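Hesberg Local History Group
Minutes of the July meeting, held in the upstairs room at the library, 7.30 pm

Present: 14 members, Seon-mi Hyun in the chair, Yu-na Noh taking minutes.
Apologies: received from the two members who were going to bring the biscuits.
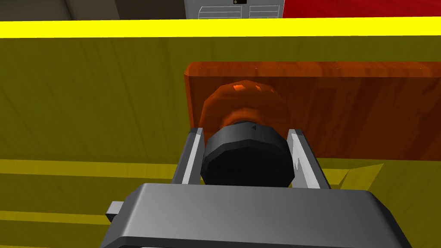 Last changed: July, 9.14 pm

1. Minutes of the last meeting
Agreed, after the word "heated" in item 5 was changed to "full". A member asked if the word "full" could be taken out as well. It could not.

2. Matters arising
The key to the map cupboard has been found. It was in the map cupboard, which had not been locked. The chair thanked everyone who had spent the spring looking elsewhere.

The library has replied to our letter about the radiator. They confirm that they have received our letter about the radiator.

The member who borrowed the bound volume of parish magazines in order to check one date has been reminded. He says he has checked the date and is now interested in the rest of the decade.

3. The card index
This took up most of the evening, as the agenda had warned.

Yu-na Noh reported that the typing-up is finished, in the sense that the people doing the typing have stopped. The old index holds 3,006 cards. The typed list holds 2,875 entries. The meeting was asked to consider where the others had gone.

Several explanations were put forward. Some cards are known to be duplicates, such as the Sirkov brewery, which appears under S, under B, and once more under "Smells, complaints of". Some were blank on both sides and had been counted by whoever did the counting in the first place, who is not thought to be still with us. A few were not index cards in the proper sense. One is a receipt for shoe repairs. It was felt that the receipt should be kept, as the shop is of interest.

Seon-mi Hyun asked if drawer M to P had been typed. There was a pause. It was established that each of the two typists had understood the other to be doing P. Both were gracious about this, one of them more briefly than the other.

A member proposed that the typed list should be treated as the true one and the drawers put into storage. A second member proposed that the drawers should be treated as the true ones and the typed list put into storage. A vote was taken and tied, the chair having voted by accident while reaching for her glasses. She withdrew her vote, but could not say which way it had gone.

Agreed: P to be typed before the next meeting. Duplicates to be marked and left in. Yu-na to keep a separate note of anything odd, under the heading "Odd".

4. The Sirkov brewery walk
The walk went ahead and was enjoyed by those who found the start. The leaflet gave the meeting point as "the old gate", of which there are two, and the party set off in two halves that met by the canal. Each half had by then been told a different date for the fire. The chair has looked into it and both dates are right, there having been two fires. She would like this to be mentioned at the beginning of the walk next year.

A visitor from Seol asked if the brewery horses were really given beer on Saturdays, as stated by our guide. The guide said he had it from his grandfather. It was pointed out that his grandfather worked at the dairy. The guide is going to think about how he puts it.

Agreed: next year's leaflet to have a small map, and for the map to have north at the top.

5. Telephone and internet
Our contract with Praltel ends in the autumn. Seon-mi rang them to ask about leaving and came off the phone having agreed to hear about a television package. She has since rung back. The meeting was reminded that we do not own a television.

The answering machine message still names the previous chair, who moved away some years ago and, we learn, still gets the occasional Christmas card by way of it. Yu-na offered to record a new one. Her first attempt was played to the meeting and was thought to be very clear, apart from the bus.

6. Spring exhibition: "What Hesberg Had for Tea"
Loans so far are a set of weighing scales, a great many jelly moulds, a ration book and a tin of peas. The lender of the peas would like it known that the tin is not to be opened, shaken or stood near the radiator. Given item 2, the last of these should not be a worry.
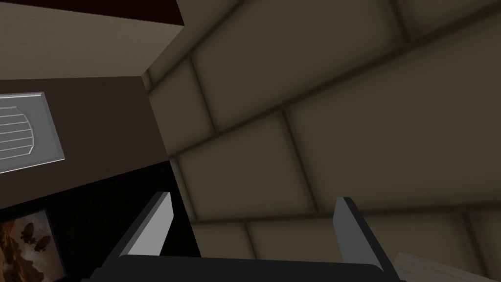 Tiled wall.

Captions for the display were discussed. The meeting had before it three drafts for the jelly moulds. The first was too long, the second was a poem, and the third used the word "iconic". The author of the poem was asked to have another go at the first.

There was a long exchange about whether "tea" means the drink or the meal. Members from the north side of the canal were sure it was the meal. Members from the south side were also sure. The title stays as it is and visitors may bring their own views.

It was asked if we could serve something. The library allows cold food, provided it is not near any books. The chair went and looked, and there is a place by the lift.

Agreed: seed cake, cut beforehand. Recipe to come from the 1930s cookery notes if anyone can read the quantities. The word after "butter" could be "enough".

7. Newsletter
The spring number went out in May. The quiz on page 4 was won by the person who set it, his entry having been sent in under his wife's name. He has offered to stand down as winner and has kept the bookmark.

Articles are wanted for the autumn. The editor has been promised a piece on drains, a second piece on drains by someone who disagrees with the first, and a memory of the Seol flower show which runs to eleven pages and has not yet reached the flowers. Shorter things would be most welcome, such as recipes, cuttings, or a correct list of who is standing in the back row of the 1958 school photograph. Please do not send the other list again.

8. Any other business
A member has been offered a mangle. The meeting considered where it would go, and thanked the member for mentioning it.

The chairs with green seats belong to the library and the chairs with brown seats belong to us. After last month we appear to have swapped some. Anyone who finds themselves on a green seat is asked to stay on it until the end and then put it by the door.

Lost property: one left glove, one umbrella, and a typed page headed "My Speech".

The meeting closed at 9.05 pm, or at 9.20 for those who stayed on to talk about fires.

Actions
Yu-na Noh – drawer P, with help; the "Odd" list; answering machine, away from the window
Seon-mi Hyun – Praltel; second letter about the radiator
Walk guide – horses
Everyone – jelly mould captions, to be under forty words and not to rhyme

Next meeting in September, same room. Biscuits to be confirmed.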